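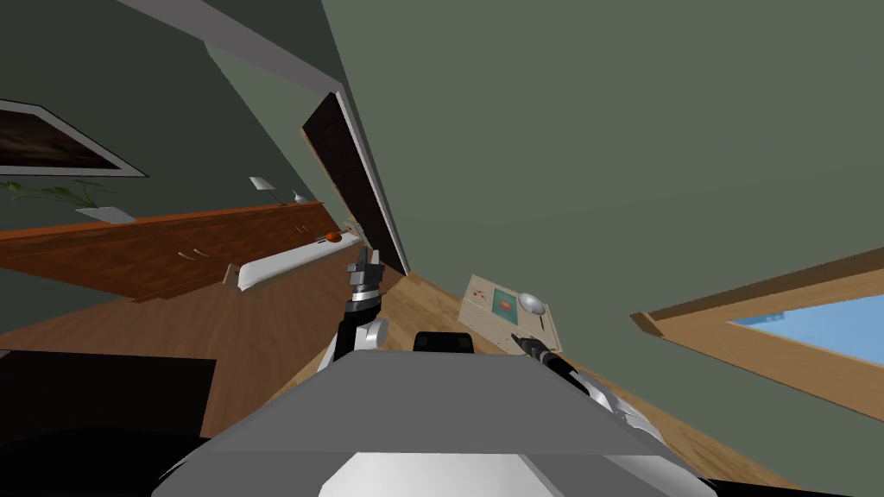 Simulated room, floor tray task. Right gripper near the front edge of the tray.

Progress report to Prandetier, planning and control software
Prepared by Elvira Apaza, 6/26/24

Work this period went into the motion planner for two-arm pickup from low surfaces. Vidar Skjelbred replaced the old reach check with one that tests both arms together, including contact with the torso. Planning now fails early when a tray is out of range, where before it ran until the time limit.

We ran 57 simulated trials with the new check. In 7 of them the planner found a path but the controller stopped before the grasp. Agnes Öberg traced 4 of these to a camera pose that was not updated when the torso leaned. The fix is in the main branch. The other 3 are still open and look like a timing fault between the arm controllers.

The bowl remains the harder part of the task. The planner keeps the tray level during a lift, but it does not yet account for items sliding. Eilif Tangen is adding a limit on sideways acceleration.

The scene loader for Mevusard is behind schedule. Furniture positions load correctly, door states do not.

Next period: close the open faults, finish the loader, and repeat the full trial set. We expect to send results in August. No change to the budget is requested.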